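Tenants' group questions Wolley's "water-saving" kitchen claims

Rultomcombe – Soomro, the tenants' advice service, has today asked the landlord Wolley to publish the figures behind its claim that new kitchens are cutting water bills across the town.

Wolley says 259 homes have been refitted under its Wuvard scheme and that households are "seeing real savings". We would like to believe it. So far we have been shown a leaflet.

Of the homes refitted, 242 had no water meter when the work began. It is hard to see how a saving was measured in a flat where nothing was being measured.
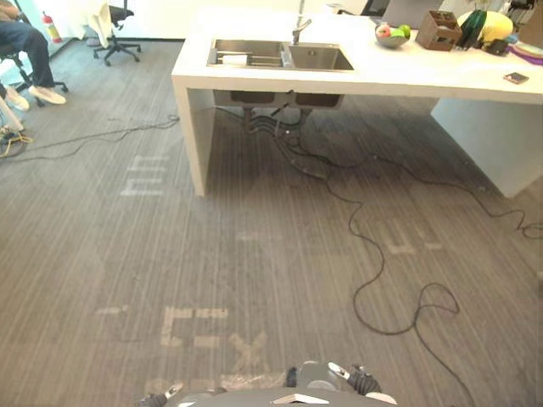
Tenants are also being asked to pay a service charge of £300 a year towards the scheme. Wolley calls this "modest". Many of the people who ring our advice line don't, and some were told about it only after the fitters had left.

We have written to Wolley 2 times since September. The first reply thanked us for our interest. The second sent us the leaflet again.

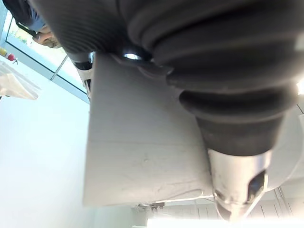 Soomro is not against new kitchens. Plenty of the old ones were in a poor state and should have gone years ago. But a repair that was already owed to tenants shouldn't come back to them as a yearly bill – least of all on the strength of a promise that can't be checked.

We are asking for meter readings, the full cost of the work and a pause on the charge until both are public.

Tenants with a Wuvard charge on their statement can contact Soomro for free advice before paying.

Ends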